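Carndale Boxing Club, members' meeting, 2023-01-16

Notes by me, Mizanur Weerakoon. I had the pen again, so blame me for any spelling.

We got going at 7, or close enough once everybody had coffee. November's minutes went through with one fix: I had the Anell bout down as a split decision and it was unanimous (sorry!).

First up was the spring show. The Huanca gym wants to send 15 fighters, and we can match most of them, but we're thin at the heavier weights and I don't want to put a kid in with somebody who has ten pounds on him just to fill a card. We went back and forth on this for a good while. In the end we agreed I'd call Huanca this week and ask for real weights, taken on a scale, before we promise anybody a bout.

Rounds came up too. A couple of the parents would like the novice bouts kept to three rounds, and I'm with them. The open bouts stay at 4, same as last year.

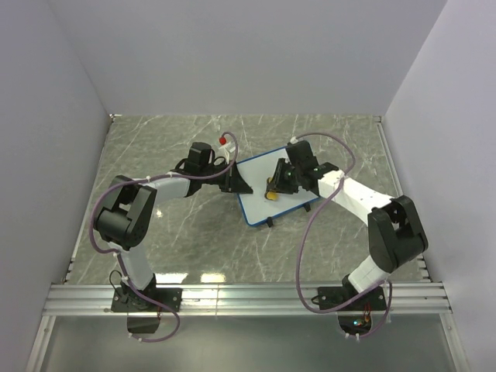

Then we got onto the rematch, which I figured would eat up the whole night, and it nearly did. Our guy lost a close one to the Anell kid and wants him again on our card. His coach says yes. I said I'd love to see it (who wouldn't?) but he needs to get back to sparring first, and he's missed a lot of Tuesdays. We'll look at it again next month. If he's been in the gym, he gets the fight.

Money next. Ring rental from Estitum has gone up to $75 an hour with setup, and we'd need it for over half a day. I think that's steep. Two people offered to ask other outfits for a price, and I'm going to see if Estitum will come down if we book the fall show with them now.

Headgear: three sets have straps that won't hold. Those are out of use as of tonight, so please don't pull them back out of the bin! We voted to buy new ones, all in favor.

Last thing, the heavy bag by the door is still leaking sand. I'll bring tape.

Wrapped up a little before 9. Next meeting is in the same room, and I'll email the date once I've talked to Huanca.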